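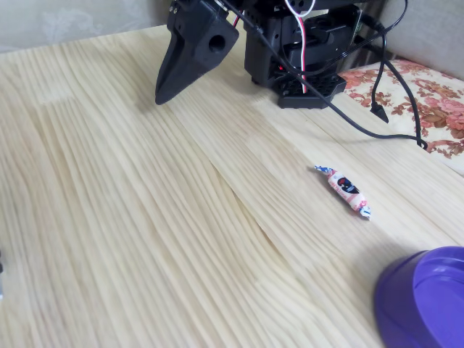
Abb. 1: Arm mit schwarzem Keilfinger, Bonbon und lila Schale auf dem Kieferntisch.

Lesezeit: 3 Minuten

4 Greifer im Vergleich testen

Jetzt kommt der Teil, auf den ich mich beim Schreiben am meisten gefreut habe! Der Arm ist montiert, die Servos haben ihre Adressen, und ab hier geht es darum, welcher Finger an deinem Arm wirklich am besten zupackt. Verglichen werden der spitze Keilfinger aus dem Remonwood-Bausatz und die breite Backe von Fleltura. Beide passen auf denselben Flansch, der Umbau ist also schnell gemacht.

Als Testobjekt nehme ich am liebsten ein eingewickeltes Bonbon. Es ist klein, leicht, rollt gern weg, und die gedrehten Enden verzeihen einen schiefen Griff viel eher als die glatte Mitte. Wer damit zurechtkommt, kann sich danach an fast alles wagen, was auf einem Küchentisch herumliegt.

4.1 Vorbereitung

1. Netzteil abziehen. Finger ansetzen und die Schrauben erst handfest, dann über Kreuz anziehen.

2. Kabel so legen, dass der Arm sich einmal ganz drehen kann, ohne etwas mitzunehmen. Das Datenkabel braucht am Ellbogen eine lockere Schlaufe.

3. Netzteil anstecken und warten, bis die rote Anzeige dauerhaft leuchtet. Blinkt sie, zurück zu Abschnitt 3.

4. Skoltis starten, »Greifer« öffnen und das passende Profil laden. Für den Keilfinger steht der Öffnungswinkel auf 45 Grad, die Fleltura-Backe bringt ihr eigenes Profil mit.

5. Nullfahrt auslösen. Die Fingerspitze soll knapp über der Tischplatte stehen bleiben.

ACHTUNG: Während der Nullfahrt Hände weg vom Arbeitsbereich! Die Servos sind klein, klemmen aber kräftig.

Hinweis: Wer die Spitze zu tief einstellt, zieht feine Kratzer ins Holz. Kiefer ist weich, das weiß ich jetzt auch.

4.2 Der erste Durchlauf

6. Bonbon unter die Fingerspitze legen, zunächst quer zur Greifrichtung.

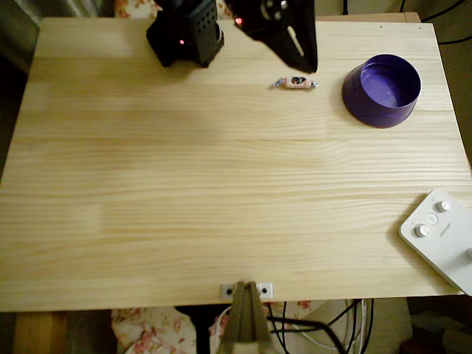
7. Schale in Reichweite stellen, aber nicht direkt neben das Bonbon. Der Arm braucht Platz zum Anheben, sonst schiebt er beim Schwenken den Rand vor sich her.

8. Greifkraft auf die niedrigste Stufe setzen und »Einzelgriff« wählen. Rutscht das Bonbon weg, eine Stufe höher gehen und neu hinlegen.

9. Sobald der Griff hält, »Ablegen« dazuschalten und den ganzen Weg bis in die Schale fahren lassen.

10. Sechs Durchläufe mit unveränderten Einstellungen aufzeichnen. Danach den Finger wechseln und ab Schritt 5 wiederholen.

Die Haltezeit stelle ich auf 1000 ms. Kürzer geht auch, nur sieht man dann schlecht, ob das Papier nachgibt oder der Finger.

4.3 Was mir aufgefallen ist

Der Keilfinger ist großartig, wenn das Objekt frei liegt: Er kommt unter die gedrehten Enden und braucht erstaunlich wenig Kraft. Liegt das Bonbon schräg, dreht er es gern einmal um die eigene Achse — hübsch anzusehen, für die Auswertung eher lästig. Die Fleltura-Backe packt ruhiger zu, verdeckt aber der Kamera von oben fast das ganze Objekt. Mit dem Yüksel-Controller laufen beide deutlich weicher an als mit der Platine aus dem Bausatz, und allein dafür hat sich das Umstecken gelohnt.

Kommentare (3)

pixelfeile: Mein Keilfinger blieb nach der Nullfahrt immer etwas zu hoch. Profil gelöscht und neu geladen, seitdem passt es. Danke für die Anleitung!

Servotante: Geht das auch mit Würfelzucker?

bastelkeller_ost: @Servotante ja, aber unbedingt auf der kleinsten Stufe bleiben. Bei mir krümelt's sonst.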